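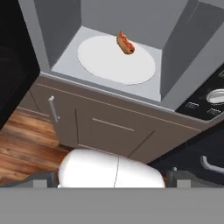
Home | Projects | Reports | Contact

Plosska kitchen tasks: progress report to Daneteo
Prepared by Siham Cherkaoui, 19 February 2020

This period went mostly on the planner and on the grasp selection code. All work was done in simulation, using the kitchen model with the open microwave.

The planner now treats the microwave as a set of flat panels plus the turntable plate. Previously it used a single box, so any target inside the cavity was rejected as a collision before a path was tried. Remzi Sönmez rewrote that part in the first weeks and Dewanti Setiawan wrote the tests. We ran 882 planning queries against the old and new versions. The new one is slower on open floor but finds paths into the cavity that the old one refused.

Of those queries, 167 still fail. We have read through the logs and 160 of them share one cause: the wrist reaches its joint limit when the target is close to the rim of the plate on the far side.

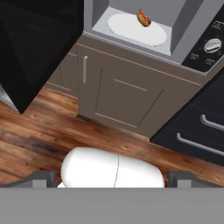 We are trying two changes for this. The first lets the base shift before the arm commits to a reach. The second adds steeper approach angles to the grasp list. Mohcine Fahmy has the first running on a branch - it works with a fixed base offset, but choosing the offset automatically is still to do.

On perception, the food item is small in the wrist camera view and the pose estimate jumps between two headings about its long axis. A filter over 14 consecutive readings has steadied it. The cost is a short pause before each reach, which we accept for now.

Tooling: the replay viewer can step through a failed run and show the planner's panels over the camera view. Ayman Naciri has written a short guide and it is in the shared folder.

Behind plan: door closing has not been started. We would like to move it to June and keep the current budget line as it is. Please confirm if that is acceptable.

Next period: merge the base shift, rerun the full query set, and begin on the control dial.

3 comments | 5 shares

This site uses cookies. Accept | Settings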